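I think we've all gotten too scared of a bare table. Walk into any house in Dikstead and every flat surface has a tray on it, and the tray has a candle on it, and you have to move the lot before you can put down a sandwich. When did this happen? My grandmother had one bowl on her table and it had fruit in it, and you were allowed to eat the fruit!

I blame the stores a little. Last July I went to Klinhom for a lamp and came home with 2 baskets I had no plan for, plus the lamp, and spent 50 dollars more than I meant to. The baskets are in a closet now. They hold other baskets.

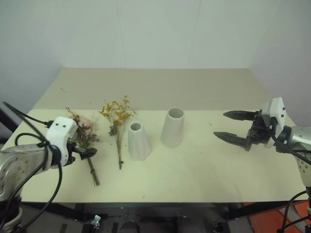
My own rule, which I break maybe every other month, is that a table should be ready for somebody to sit down at it. Homework, soup, a jigsaw puzzle, whatever. If I have to clear off a display first, I end up eating on the couch, and then the table is just a shelf with chairs.

My sister in Cleditbridge says I'm a grump and that pretty things cheer people up. Fine, she's partly right. I'd never tell anyone to throw out something they love looking at.

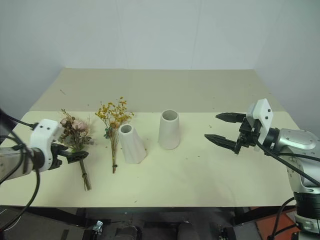
Dried flowers I can live with, for instance. They don't need water and they're easy to pick up and move when dinner's ready. What I can't stand is the seasonal swap - pumpkins, then pinecones, then eggs - with 4 bins in the garage to hold whatever's out of season. That's a part-time job, and I already have one of those.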